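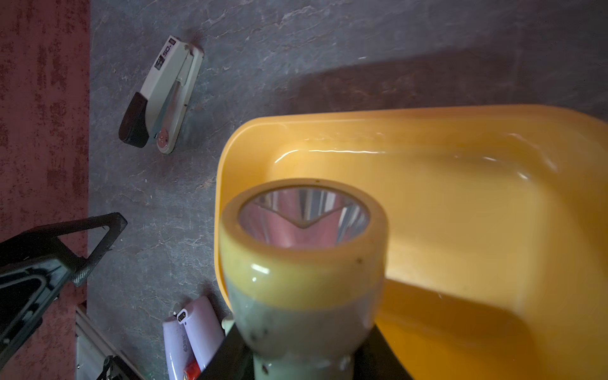
14th June

Job 2236, Irkwood walking club bulletins. Continuing from the page with the coffee ring.

Paste first. I cooked a new wheat starch paste this morning in the small pan, one part starch to five parts water, soaked overnight as Ingegerd Forsberg prefers. It became thick very quickly, faster than the last one. I think the flame was too high, but it is also possible that the soaking made the difference. I stirred it for 30 minutes in total and then let it cool with a plate on top. After sieving twice it was smooth and a little bit shiny. I diluted a part of it with water until it was like single cream, for the tissue repairs, and kept the rest thick for the spines.

The old paste from last week smelled sour and I threw it away. Please write the date on the jar. I have now found two jars without any date, and one of them was maybe methylcellulose and maybe something else.

Bulletins. The box from Irkwood contains the years when the club still printed everything on a duplicator, and the paper is poor. It is brown at the edges and it breaks if you fold a corner and fold it back. All of them were stapled through the fold with two wire staples, and the wires have rusted into the paper. On the worst copies the rust has eaten completely through the centre fold, so the middle sheet is loose and only the cover is holding.

My method for taking out the staples, for Zhuoran Qin, who asked:

I open the bulletin at the centre and put a piece of thin polyester under the legs of the staple. Then I lift each leg with the thin spatula, not with the nail and never with the claw type of remover. When both legs stand up straight I turn the bulletin over and pull the crown out slowly. If it does not want to come, I stop and cut the crown in the middle with the small side cutters, and take out the halves from inside. The loose rust I brush away with the stiff short brush, always in the direction out of the fold. The wires go in the tin with the lid, because I stepped on one in November and I do not wish to repeat it.

Do not wet the rust. I tried on a spare cover to clean it with a damp swab and the brown colour moved into the paper as a ring, larger than before. The spare cover is in the folder with the samples if somebody wants to see how it looks.

Repairs of the folds. I tested three tissues on spare sheets, all with the thin paste, dried between blotters under the same weight:

Musavo light. Very nice, almost invisible on the printed side. Strong enough if the fold is only weak. If the fold is already open, it is not strong enough, and it tore again when I sewed through it.

Musavo medium. Good strength. It shows a little white on the brown paper, but it does not disturb the reading. This is the one I would choose for the outer folds.

The unmarked roll from the bottom drawer. Too stiff. The sheet curled towards the repair and stayed curled after pressing. Felicja Zalewska thinks it has a size in it. I would not use it for anything in this job.

So: medium on the outer fold of each section, light on the small tears along the edges. The grain of the tissue must go along the fold. I made one the other way by mistake and it cockled badly, and I had to float it off again with water, which took most of an hour.

Sewing. Each bulletin gets a simple pamphlet stitch, three holes, with the unbleached linen thread, thin. I use the old staple holes when they are still sound and put the third hole between them. When the old holes are too damaged I make new ones, moved a few millimetres towards the centre. Start from the inside so that the knot stays inside. Edivaldo Queiroz likes his knot outside for a reason he has explained to me twice, but for this job we keep the same on all copies, please.

I waxed the thread lightly. On one copy I pulled too hard and the thread cut the paper at the top hole like a cheese wire. The direction of the pull must be along the fold, towards the next hole, never up and away from the paper. I know this very well and I still did it.

Press. The Iltora press is again not level. The left side comes down first, and if you put a thin bulletin in the middle you get more pressure on one edge than on the other. I put a strip of greyboard under the right side of the platen as a temporary solution. Etenesh Yimer had a look at the screw and thinks that the collar is worn. A new collar has to be ordered. Until then please use the board and do not tighten with the long bar.

Blotters: the stock is lower than I thought. We will need more before we begin with the second box. I also want to order the Kong bone folders again, the narrow ones, as the tip of mine has broken off and I am using the wide one for everything.

Questions of cost. Irkwood asked for a price for boxes for the whole series. The last number in their list is 172, but some numbers are double issues and some are missing, so the boxes must be measured after the repairs and not before. The repaired folds make every bulletin a little thicker. I will press a full year together and measure that, and then write to them. They have also asked if we could print a facsimile of the jubilee issue, the one from 2000, to give to members. I answered that we do not print but that I would ask around.

One small thing that pleased me. In the bulletin with the torn green cover there is a handwritten correction to a timetable, in pencil, very neat, where the last bus back from the reservoir is crossed out and an earlier one is written in. I did not clean that page. Please leave the pencil alone if you are working on the same box, also the small tick in the margin under it.

Under weight tonight: all the copies with medium tissue, on the bench near the window, between felts. Change the blotters first thing in the morning. The thick paste is in the fridge, second shelf, and it has a date on it.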